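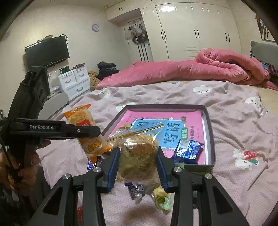
Krümel im Bett - Tablett ja oder nein?
Forum > Haushalt & Wohnen > Schlafzimmer

kruemelfee_509
Moin zusammen,
ich brauche mal ein Urteil von Unbeteiligten. Bei uns wird im Bett genascht. Das Kind macht dort auch seine Schreibübungen, die Hefte liegen also mitten im Proviant. Meine Lösung: ein Tablett mit hohem Rand auf die Matratze, Hefte und Süßkram rein, fertig. Mein Mann findet, damit hätten wir den Zustand offiziell genehmigt. Er selbst isst Blätterteig über dem Kopfkissen.
Wie macht ihr das?

Skatier
Gar nicht. Im Bett wird geschlafen. Gegessen wird am Tisch, dafür hat der Mensch ihn gebaut.

kruemelfee_509
Auf unserem Tisch liegt die Steuererklärung, und zwar seit September.

Valbona Dumitrescu
Tablett ist schon richtig, aber nur für Verpacktes. Einzeln eingewickelte Brötchen, Riegel, Bonbons: kein Problem, die können da liegen, bis sie verjähren. Kritisch wird es bei allem mit Streuseln oder Fäden obendrauf. Dieses fluffige Gebäck mit der faserigen Kruste zum Beispiel, das verliert schon beim Angucken. Bei uns gilt: in der Tüte essen, Tüte bleibt unterm Kinn. Sieht aus wie ein Pferd mit Futtersack, funktioniert aber.

Brummkreisel
+1 für den Futtersack.

Skatier
Und die Bonbonpapiere? Erzählt mir nicht, dass die jemals im Müll landen. Ich habe beim Bettenabziehen bei meiner Schwester mal 6 Stück aus dem Spannbettlaken geholt. Eins davon war noch voll.

Valbona Dumitrescu
Hast du es gegessen?

Skatier
Darum geht es nicht.

Ondeneck
Ich halte das Tablett für überschätzt. Man bewegt ein Bein und die ganze Ladung rutscht. Wir hatten eins mit Klappfüßen, das stand genau so lange gerade, bis jemand umgeblättert hat. Jetzt liegt eine alte Tischdecke über dem Laken, die wird abends am Fenster ausgeschüttelt. Die Nachbarn unten grüßen seitdem etwas knapper.

kruemelfee_509
Klappfüße haben wir nicht, unseres liegt flach auf. Rutscht trotzdem, wenn sich der Herr Gemahl danebenwirft. Was mich mehr stört: Die Hefte bekommen Fettflecken. Die Lehrerin hat neulich einen eingekringelt und »lecker?« danebengeschrieben.

Brummkreisel
Dann eben 2 Tabletts, eins für Papier und eins für Futter. Beim Discounter nachsehen, die mit Rand sind da günstig.

Skatier
Zwei Tabletts im Bett. Wo liegt ihr dann eigentlich?

Valbona Dumitrescu
Am Tisch ist ja noch Platz, neben der Steuer.

kruemelfee_509
Ich probiere das mit den zwei Tabletts und melde mich. Die Tischdecke nehme ich auch, aber ausgeschüttelt wird über der Badewanne, wir wohnen im Erdgeschoss und unter dem Fenster steht das Auto vom Vermieter.

Ondeneck
Badewanne verstopft. Frag nicht.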